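How Cloth Is Made From Fibre

Cloth is a flat, flexible material made from fibres. A fibre is a very thin strand, much longer than it is wide. Most of the cloth in your house is woven or knitted. To tell which, you need to look at how the strands are arranged.

Where fibres come from

Natural fibres come from plants and animals. Cotton grows around the seeds of the cotton plant. Linen comes from the stem of a plant called flax. Wool is the coat of a sheep, and silk is produced by silkworms when they make their cocoons.

Synthetic fibres are made in factories. Polyester and nylon begin as chemicals that are melted and pushed through a plate full of tiny holes, called a spinneret. The liquid cools as it leaves the holes and sets into long threads.

One cotton fibre is weak. You could snap it without noticing. When many fibres are twisted together they grip one another, and the result is yarn. Making yarn is called spinning. More twist usually makes a firmer yarn, up to a point — too much and the yarn kinks. 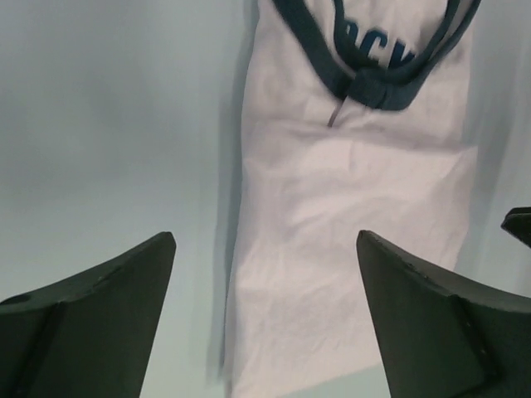

White fabric with a dark navy trim.

Weaving

Woven cloth uses two sets of yarn. The warp runs the length of the cloth and is held tight on a loom. The weft travels from side to side, passing over and under the warp. In plain weave the pattern is over one, under one. In twill, each row is shifted a step from the last, which makes slanting lines. Denim is a twill. Look closely at a pair of jeans to find them.

At the Protberg textile museum, the weaver Huguette Perrin works a hand loom with 400 warp threads. Every one of them has to be threaded separately before weaving can start. She begins threading in May for the summer displays.

Woven cloth does not stretch much along the warp or the weft. Pull a cotton handkerchief by its opposite corners, however, and it will give. This diagonal direction is called the bias.

Knitting

Knitted cloth is made of loops. Each loop is pulled through the one before it. When you pull on the cloth the loops change shape, and when you let go they tend to spring back. T-shirts, singlets, socks and jumpers are usually knitted, so they can go over your head or heel without a zip. 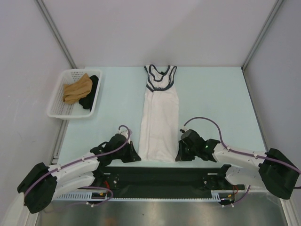

A sleeveless top with navy edging at the neckline and armholes.

The cut edge of a knitted fabric may curl or stretch out of shape. Binding is a narrow strip folded over the edge and sewn down. Ribbing is a stretchy knit often used at cuffs and collars.

Pile and terry

Some cloth has extra yarn standing up from its surface. This is called pile. In terry cloth the pile is left as small loops. The loops give the cloth more surface, and water moves into the gaps between the fibres. Scientists call this movement capillary action.
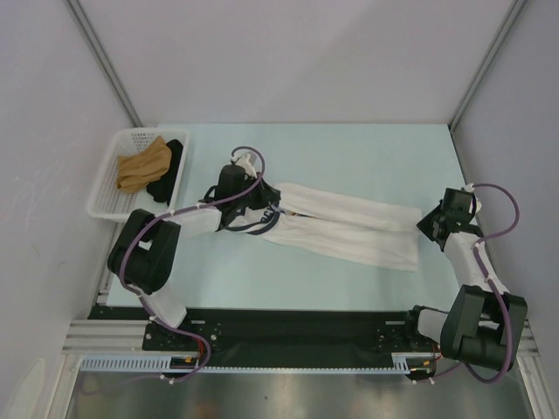

Cotton takes in water well because its fibres are made of cellulose, a substance that attracts water. Polyester fibres take in very little, although water can still sit between them. For this reason a polyester sports shirt often dries faster than a cotton one of the same thickness.

Try it yourself

You will need 3 strips of cloth, all the same size: one cotton, one polyester and one wool. Hang them so that the bottom of each just touches a dish of coloured water. After ten minutes, measure how far the colour has climbed and write down your results.

Words to know

Loom — a frame or machine for weaving.
Pile — raised yarn on the surface of cloth.
Warp — the lengthwise yarns.
Weft — the crosswise yarns.

Text by Aurélien Leclerc

Related
How Dyes Stick to Wool
What Is Felt?
Why Do Clothes Shrink?
Buttons, Hooks and Zips

We use cookies to remember your reading settings. Accept or manage cookies.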